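Hi, and welcome to the Birkholm Cabinet Notes! This is a small, growing collection of records about built-in furniture: panels, seams, screws, edges, and all the awkward corners where one surface runs into another. I started it while refitting the storage wall at Rokdale and got completely hooked.

## What's inside

- `panels.csv` — 2788 rows, one per panel face, with color, finish and condition
- `seams.csv` — gap notes for every joint I could reach
- `fittings/` — screws, rails and brackets, grouped by cabinet
- `notes/` — free text, mostly typed late in the evening 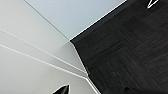 Color names were the hardest part of `panels.csv`, and also the most fun. My first pass had "gray" in nearly 3000 cells, and that helped no one (me included!). The list now has 30 names, and they have to cope with spots where a pale blue-gray panel with a bright white edge strip sits right against something dark charcoal, with a plain light gray close by. Those go in as three separate values, never averaged. If you can't tell whether a dark surface is woven or wood grain, put `unsure` in the `finish` column and move on. I love an honest `unsure`.

## Seams and edges

A seam gets its own row even when it is only a thin dark line. Use `seam_kind` for the type (`open`, `tight`, `strip`) and `edge_color` for any trim that runs along it. Bent boundaries are two rows joined by a shared `corner_id` — please don't squash them into one.
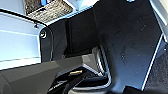
Corners are also where most of the duplicates come from, so run `check_corners.py` before you send anything. It takes a few seconds and prints the pairs it doesn't like. The Chaudhary cabinets had 67 of them on the first run, all fixed in the December update.

## Known gaps

- Hinges are barely covered
- Insides of deep recesses have no finish values yet
- The Cevus shelf set uses the old color names

## Credits

Pankaj Prajapati wrote the corner checker and talked me into keeping the free-text notes, and I'm so glad he did. New rows, corrections and better names for gray are all very welcome — open an issue and tell me which cabinet you're working on.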